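## 4. Filling, Carbonating, and Pouring Your First Keg

You've cleaned the parts, you've checked the seals, and your beer has finished fermenting. This is the fun section! The Braswood Fuvo holds enough for a good-sized get-together, and once you've filled it a couple of times the whole job gets comfortable fast. Read all of Section 4 through once before you start, and keep the parts diagram from Section 2 open next to you.

These steps cover the Fuvo with the standard Lu tap head. If you bought the Clastham double-tap kit, do steps 1 through 8 here and then jump to Section 6.

### 4.1 Before you fill

Check that fermentation is really done. Take a gravity reading, wait two days, and take another. If the two readings match, you're ready. If the second one is lower, leave the beer alone and test again later.

> **CAUTION:** Never seal beer in the Fuvo while it is still fermenting. Pressure can climb past the rating of the relief valve spring and damage the lid seal.

Chill the beer overnight if you have room in the fridge. Cold beer foams less on the way in, takes up gas much faster, and drops a lot of its yeast and hop bits to the bottom of the fermenter, where you want them.

Sanitize these parts and let them drain upside down on a clean rack:

- keg body and lid
- dip tube and its float
- both posts and poppets
- transfer hose
- Lu tap head, with the flow knob open

### 4.2 Filling the keg

1. Set the fermenter on a counter or sturdy shelf, with the Fuvo on the floor below it. The more height between them, the quicker the transfer.
2. Put the float on the end of the dip tube. Push until you feel it click.
3. Drop the dip tube into the keg and hand-tighten the outlet post. Snug it with the supplied wrench, a quarter turn at most.
4. Close the lid, connect the gas line to the inlet post, and run the regulator up to 15 psi for a few seconds. Shut off the gas and pull the ring on the relief valve until the hissing stops. Do this three times. It pushes out most of the air, and your hoppy beers will thank you for it.
5. Connect the transfer hose from the fermenter spigot to the outlet post. Beer should go in through the *outlet* so it fills from the bottom.
6. Twist the relief valve to its open position.
7. Open the spigot slowly. You'll see the beer start down the hose. If it stalls, squeeze the hose gently to move the air bubble along.
8. Stop when the beer reaches the fill line molded into the neck. Close the spigot, take off the hose, and close the relief valve.

**Note:** The float rises with the beer, so you'll be pouring from the top of the keg, where it clears first. Some brewers trim the silicone tube to get at the last pint. Please don't cut it shorter than the mark, or the float will hang up on the wall.

### 4.3 Carbonating

There are two ways to do this and both make great beer.

**Slow method (best for your first batch)**

1. Put the Fuvo in the fridge.
2. Set the regulator to 14 psi and leave the gas connected.
3. Wait one week, then pour a taster. Give it a few more days if you like things livelier.

**Quick method**

1. Chill the keg fully. Warm beer won't work here.
2. Set the regulator to 15 psi.
3. Close the tap and lay the keg on its side across your knees with the gas post facing up. Rock it back and forth. You'll hear the gas bubbling in, and it's a great sound.
4. Stop after five minutes. Shut off the gas, stand the keg up, and let it rest in the fridge for the night.
5. Vent, set the regulator to serving pressure, and pour a small taster.

> **CAUTION:** Keep the regulator higher than the keg while you rock it. If beer runs back up the gas line, shut the cylinder valve right away and see Section 8, "Beer in the Regulator."

### 4.4 Getting your glasses ready

A greasy or soapy film will flatten a lovely head of foam in seconds, so spend a minute at the sink. Use a soft sponge, a drop of unscented detergent, and plenty of warm water. Rinse inside and out, then rinse again, and let the glass air-dry with the rim up off the counter so no stale air gets trapped inside. Skip the dish towel, which leaves lint behind.
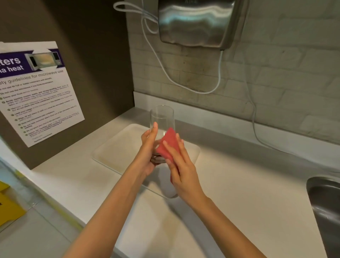
*Washing a straight-sided glass by hand with a sponge.*

To check your work, wet the inside of a clean glass and tip the water out. Water should run off in an even sheet. If it beads up or leaves gaps, wash once more.

### 4.5 Pouring

1. Vent the keg, then reset the regulator to serving pressure (see the table below).
2. Turn the flow knob on the Lu tap head all the way closed, then open it half a turn.
3. Hold the glass at an angle under the spout, without letting the two touch.
4. Pull the handle forward in one smooth motion. A half-open tap makes foam!
5. Straighten the glass as it fills and let the last part land in the middle to build the head.
6. Push the handle back until it stops.

The first half glass will be cloudy and foamy. Pour it off and try again.

| Problem | Try this |
|---|---|
| All foam | Close the flow knob a quarter turn; check that the beer is cold |
| Slow, flat pour | Open the flow knob; raise pressure 1 psi |
| Spurts and gaps | Check that the float is seated and the post is snug |
| Drip from spout | Rinse the tap head with warm water and work the handle |

| Style | Serving pressure |
|---|---|
| Stout, porter, brown ale | 8 psi |
| Pale ale, IPA | 10 psi |
| Wheat beer, saison | 12 psi |

**Note:** For spare parts, the full seal kit is part number 910 and the float with its tube is part number 52. Both fit every Fuvo keg.

Go on to Section 5 for cleaning the tap head between kegs.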